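Last edited January 14, 2026. Applies to the scoop-and-portion sets only; the pouring sets have their own card.

# Kurus portioning sets: data card

## Summary

Kurus is a collection of short tabletop sessions in which dry granular material is moved from a storage container into smaller dishes with a long-handled scoop. The card covers the objects on the table, the material, the session order and the known gaps. File layout and checksums are in `LAYOUT.md`.

| Field | Value |
|---|---|
| Activity | scooping and portioning dry goods |
| Sessions planned | 200 |
| Sessions kept | 194 |
| Dishes per session | 2 |
| Target portion | up to 200 g per dish |
| Maintainer | Malathi Namboodiri |

The six sessions not kept are listed in `dropped.csv` with a reason code. Code `S` means the material was spilled past the table edge and the weights no longer added up. Code `L` means the label sheet was missing.

## Objects

### Container

Clear plastic, rectangular, open at the top during a session. It is filled before the session starts and is not topped up until both dishes have been weighed. The lid is stored off the table and has no entry in the object list.

### Scoop

White plastic, long handle, rounded bowl. A level scoop and a heaped scoop are logged as separate events (`scoop_level`, `scoop_heaped`). Leveling against the container rim is allowed. Leveling with a finger is not.

### Dishes

Pink, pan-shaped, ceramic, with a flat handle. Handle direction is free and is not recorded. The dishes are shallow, so a heaped portion tends to spread toward the rim before it reaches the target weight. Stop at the rim if that happens and log the short weight as it stands.

## Material

Each session uses one material from the Warrier pantry list. Codes are assigned by grain size, not by species or brand:

- `G1`: fine, pours freely
- `G2`: medium, holds a low heap
- `G3`: coarse, rolls on a flat surface

Material is sieved after every session and returned to its own bin. Mixed bins are discarded. Moisture content was not measured.

## Session order

1. Wipe the table and both dishes.
2. Weigh each dish empty and enter the tare.
3. Set down the container and the dishes.
4. Scoop into the first dish until the target or the rim is reached.
5. Repeat for the second dish.
6. Weigh both dishes, then sweep and weigh the spill.

Gloves are worn from step 3 to step 5.

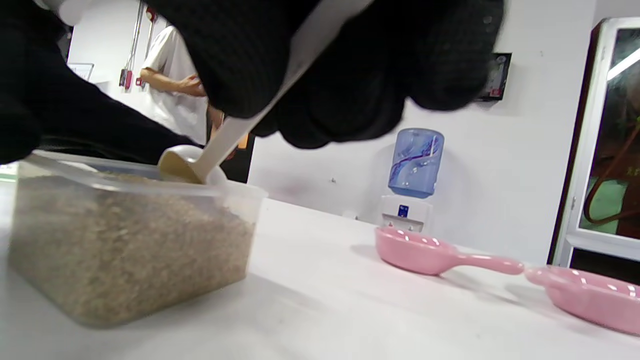 Sikitz asked in review whether spill should be charged to the dish being filled or kept as a separate total, and pointed out that grain dropped between the two dishes can't be assigned with any confidence. The card follows the second option: `spill_g` is one value per session. The older per-dish columns were removed in Gasby format 2 and should not be reconstructed from the weights.

## Known gaps

- Container fill level is noted by eye in three bands (`low`, `mid`, `high`).
- `G3` is underrepresented in the `low` band.
- Scale drift was checked at the start of each batch only.

## Changes pending

A second scoop with a shorter handle will be added in February. Its events will use the prefix `short_`. Existing event names stay as they are.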